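Minutes, February meeting of the Hurnberg toy library group. Started at ten past seven in the back room, finished later than I'd like to admit.

I'm writing these up from my scribbles, so if I've put your idea under the wrong heading, shout and I'll move it. Seven of us to begin with, an eighth after the bus turned up. Two apologies.

**Last month's minutes**

Agreed, apart from the bit where I wrote that the jigsaws were "all complete". They are not all complete! The farm one is short of a sheep and the big floor one has a corner gone. I've corrected the file copy.

**Matters arising**

The leaky window has been looked at by the landlord's people and they say they'll come back with a ladder. We've heard that before, so it stays on the list.

The new lending cards came from the printer. We ordered 600 and they're lovely, except the ink smudges if you write on them with a gel pen. Biro only, please, and could whoever has the nice blue biro bring it back to the desk.

**Money**

Short item this time. We have £1,793 in the account after paying for the cards and the hall heating. There was a long chat (quite a good one) about whether to spend some of it on a second rack for the dressing-up clothes, and the feeling in the room was yes but a second-hand one if we can find it. I said I'd ring round. The Merkska shop on the high street is clearing its old fittings so I'll try there first.

**Baskets and the sorting table**

This took up most of the evening and I think it was worth it. At the moment the small soft toys live in those big plastic tubs, and what happens is that the little ones tip the whole lot out to get at whatever's at the bottom, and then everything from the tea set to the knitted carrots ends up under the radiator. The proposal is to go over to low wicker baskets, one kind of toy in each, set out on the white table where parents can see in.

Points made, in no special order:

- Baskets look friendlier than tubs and children can get a hand in without tipping them over.
- Someone worried about the wicker snagging on woolly things. We agreed the knitted food stays in its cloth bag for now.
- Baskets with a rolled or twisted rim are kinder on small fingers than the ones with cut ends poking up. Everyone who has owned a cheap basket nodded at this.
- The soft rings and doughnuts need a home of their own. They get borrowed separately, they get chewed, and they have to be easy to pull out for washing.
- Nothing stacked higher than the rim. If it doesn't fit it goes back in the cupboard.

We talked about labels for ages. I'd like pictures and not words, seeing as most of our customers can't read yet, but there was a strong case for words as well so that grandparents know where things go at packing-up time. Agreed to do both, on luggage tags tied to the side. I'm doing the drawings. Please be kind about the drawings.

Agreed to go ahead with baskets for the soft toys only and see how we get on until Easter. The cars and bricks stay in tubs – they're far too heavy and we'd have the bottoms out in a week.

**Cleaning**

Following on from the above, soft toys get washed at the end of each month and hard ones get wiped as they come back in. The white table wants a proper wipe before anything is set out on it as well, it does collect bits. I've put a cloth and a spray on the shelf by the door. If you finish the spray, write it on the list!

**The Nnaji Road visit**

The playgroup from Nnaji Road would like to come and see us one morning, ten o'clock start. We said yes straight away. Juice and biscuits, and we'll put the train track out because it always goes down well. We need 2 more helpers for the morning and I have left a space on the sheet.

**Any other business**

The Brarik puzzle boxes are back from being mended and have new hinges.

The kettle is on its last legs. If anyone has a spare at home, we'd be very glad of it.

Could whoever keeps turning the hall clock forward please stop.

Next meeting in March, same room, seven o'clock. I'm bringing flapjacks.

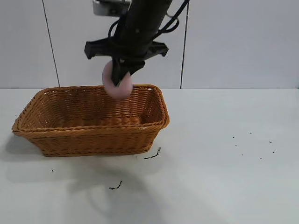 *Baskets item: pink ring and wicker basket on the white table*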